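4. Open the Tromden map and select the Boundaries layer. Draw the outline of the district, then press Close Shape.

5. Set the street buffer to 39 feet. 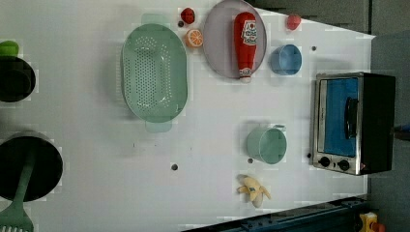
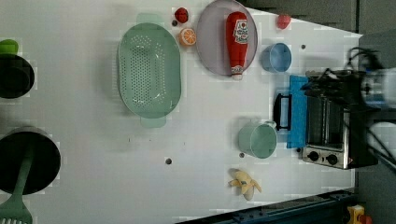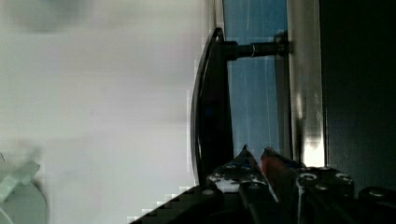
6. Assign a land use to each block. Mixed blocks take 2 codes - enter the ground floor first.

Note: Districts over 200 blocks must be split before export.

Caution: Changing the outline after step 6 clears all land use codes. Save a copy first.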